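July, evening

Today I wanted to make the bean soup of my grandmother, and I began with the sorting, as she did it always. I bought the beans at Kramer, two kinds, the dark red kidney beans and the small green mung beans. At home I saw that both bags had a tear and everything was mixed in my shopping bag. Very stupid. But the work was pleasant, I must say. I put a white cloth on the table and took the beans in small portions, so I could see well what is stone and what is bean.
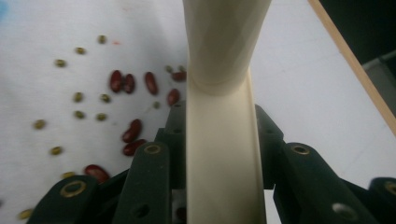 Ans Mulder thinks I should not cook them together at all — the mung beans fall apart when the kidney beans are still hard, and she gives the red ones a night in water and then over 50 minutes on the fire. I wrote this on the inside of the cupboard door, next to the recipe for the bread.

So no soup today. The red beans are in the big bowl with water, the green ones are in a jar. I found 4 little stones, one almost as green as a mung bean. We ate bread with cheese at 7 and Lieven did not complain. Tomorrow I must still buy celery and two onions.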